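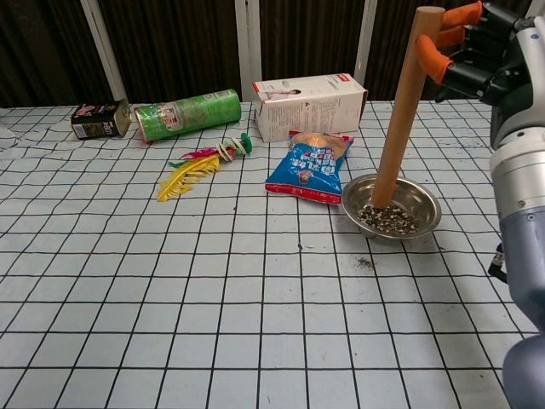

4. Fitting and adjusting the roller blind

These steps cover the Handar 428 roller blind, inside or outside the window recess. Read section 3 (Measuring) first. Blinds bought before August use the older Bustwood bracket, and the steps for those are in section 7.

Before you start

Check the contents of the box against the list on the lid. You will need a pencil, a tape measure, a spirit level, a drill and a crosshead screwdriver. The screws supplied are for timber. For masonry or plasterboard, buy suitable fixings separately.

Fixing the brackets

1. Hold the first bracket 30 mm in from the side of the recess and mark the two screw holes.
2. Mark the other side in the same way. Check that both sets of marks are level.
3. Drill the holes and screw the brackets on. Leave the screws slightly loose.
4. Push the chain end of the blind into the bracket with the round opening.
5. Press in the spring pin at the other end, lift the blind into place and let the pin go. It should click.
6. Tighten all the screws.

Note: The chain can go on the left or the right. To change sides, see 4.2 before step 4.

Caution: Do not drill above a socket or light switch until you have checked for hidden cables.

Setting the lower stop

1. Lower the blind slowly to the sill.
2. Clip the stop bead to the chain just below the bracket.
3. Raise the blind fully and lower it again. If it stops short, move the bead along by about 2 links.

Warning: Young children can be strangled by loops in chains and cords. Fix the chain safety holder to the wall so that the chain is held tight – the blind must not be used without it. Keep beds, cots and chairs away from the window.

If the fabric runs to one side, take the blind down and go to 4.3. Spare brackets and chain holders can be ordered from Ostermann, Flavbridge.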